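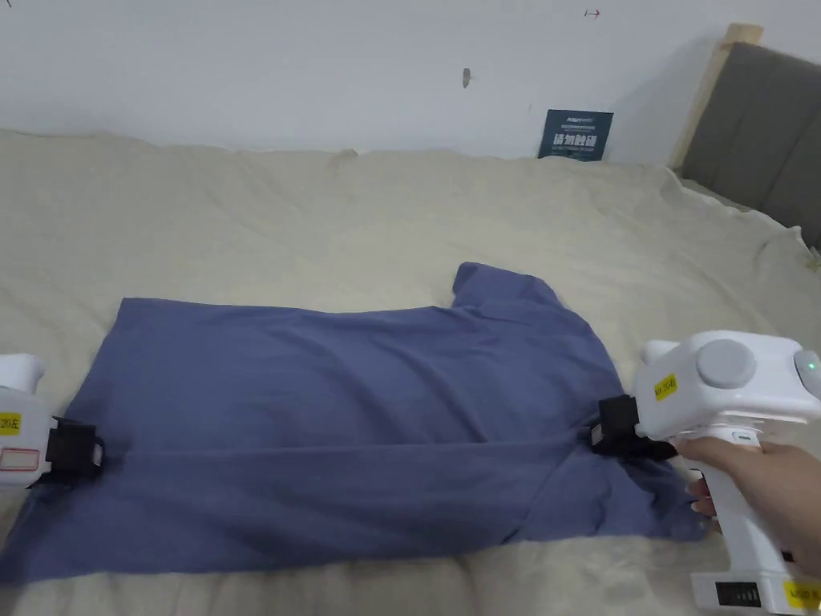
The Bed Is the Best Table You Own

Folding a long-sleeved cotton garment takes up more room than most people allow for. With the sleeves out, a plain adult top covers a wider area than a small desk provides, and the part that hangs over the edge pulls the rest out of square. Most of the faults people blame on technique come from this. The hem drifts, one sleeve ends up longer than the other, and the finished bundle has a thick end and a thin end.

The bed is the largest flat surface in most homes, it stands at a workable height, and it is free for most of the day. Its drawback is that it is soft. A mattress gives under the hand, the sheet moves with the garment, and a crease in the sheet can print through as a ripple in the cloth above it. All three problems can be dealt with, and this article goes through them in the order in which they come up.

Surface first

Strip the bed back to the bottom sheet. A comforter is too deep to fold on, and its stitching makes low spots where the fabric sinks. Pillows go on a chair or the floor.

The sheet does not need to be perfect. Pulling it tight at all four corners takes longer than the folding and gains very little. What matters is the patch under the garment, so smooth an area slightly larger than the item and leave the rest. Use the forearm, since the palm tends to drag the sheet along with it. Work from the middle outward and stop when the patch is flat.

Sheet texture has some effect. A brushed cotton sheet holds a knit garment in place, and a sateen weave lets it slide. Folding on brushed cotton is slower in the smoothing stage and quicker afterward, when the edges stay where they are put. On sateen the reverse applies. Anyone who folds a lot of laundry in one sitting may want to keep an old, rough sheet for it.

Color is a smaller point, but it helps. A pale sheet under a darker garment makes the outline easy to read, and a crooked hem shows at once. Dark on dark is hard on the eyes in the evening, particularly under a single ceiling light.

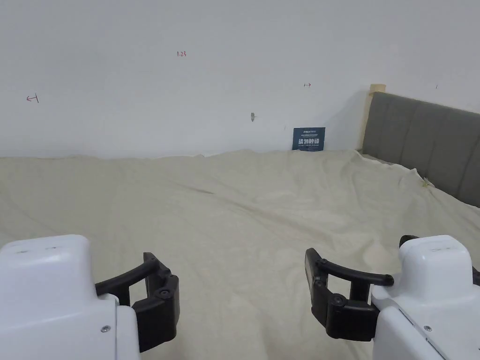
The other half of the surface question is access. A bed against a wall can be worked from the foot or from one side. Working from the foot is better for long items, as the length of the cloth runs away from the body and both hands reach the same distance. Working from the side is better for anything wide. Changing sides halfway through a load costs more time than either position saves, so sort by shape before starting and finish one group before the next.

Laying out

Take the garment by the shoulder seams, or by the two points where those seams would be if the cut has none. Lower the hem first, let it touch the sheet, then bring the shoulders down and back in a single movement. Air trapped underneath will lift the middle. Press it out toward the hem.

Heavier cottons and fleece behave differently from thin jersey. Thin jersey falls flat but curls at the cut edges, and the curl has to be opened with the fingertips before each fold. Heavy cloth stays open but resists the turn, so that a fold in it makes a rounded edge with visible height. Pressing hard on that edge does nothing useful on a mattress, because the force goes into the springs. Accept the roll and allow for it in the width of the stack.

Diagonal creases deserve attention at this stage. They usually start where the cloth is being held and run toward the opposite corner, and they mean that one side is under tension and the other is not. Let go of the tight side, smooth along the crease instead of across it, and take hold again closer to the seam. A diagonal left in place will still be there after three folds and will throw each of them off by a little more.

The collar is the usual trouble spot. It has more layers than any other part, so it stands up in a small peak and takes the shoulder with it. Flatten it last, after the body is smooth. If it is done first, every later adjustment raises it again.

The fold

For storage on a shelf, the standard sequence is adequate. Turn one side in to the center line, lay the sleeve back along the body, and repeat on the other side. Then bring the hem up to the collar, and halve the result if the shelf is shallow. The layered edges will not line up exactly in thick fabric. They come out stepped, each layer a little behind the one below it, and that can be corrected only by making the inner folds shorter. For most shelves it is not worth doing. Put the rounded edge to the front and the steps to the back.

For a drawer, fold in thirds along the length after the sides are in, and stand the bundle on its edge. Fleece suits this poorly. It opens under its own spring unless the drawer is full. 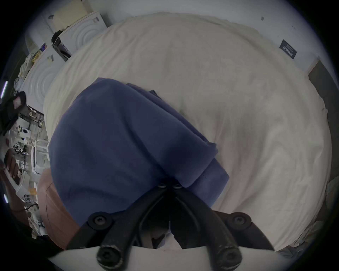 Folded double, heavy blue cloth keeps a rounded edge and a slight step between its layers.

Timing and quantity

We ran the bed method for one month in a rented apartment in Brernbridge, with one double bed and no folding table. The log covers 829 items. Of these, 274 were long-sleeved tops, which made them the largest single group and the slowest. A full load averaged 40 minutes from basket to shelf, including the time spent clearing the bed and making it again.

The same household had used a kitchen counter before that. The counter was quicker for towels and small items, and it remained so. It was slower for anything with sleeves, chiefly on account of rework. We now split the laundry in 2 on that basis: flat and small to the counter, sleeved and long to the bed.

Two accessories were tried. The Zaltumix folding board, a hinged plastic sheet, gave a consistent width but rocked on the mattress and had to be steadied with a knee. It is better on a hard surface. The Azimi roll mat, a thin felt sheet with a grid printed on it, lay flat on the bed and kept jersey from sliding. Its grid is narrower than an adult top with the sleeves spread, so it serves as a grip surface more than as a guide. Neither is necessary. Of the two, the mat earned its place in the closet.

Clearing off

Finished items should leave the bed in groups. A stack on a mattress leans toward whoever is working, and every time a new garment is spread beside it the sheet pulls and the stack shifts. Keep the pile at the far end – low, and with the heavy items at the bottom – and move it once it reaches the height of a hand.

Items not yet folded belong off the bed entirely, or at least on the side away from the working patch. Cloth left close by gets caught under the next garment and leaves a ridge. The Moltitz wire basket used in our test hooks over a bed rail and keeps the waiting pile within reach. An ordinary chair did the same job in the second half of the month, with no difference in the log.

Remake the bed before carrying the stacks away, while the bottom sheet is still smooth.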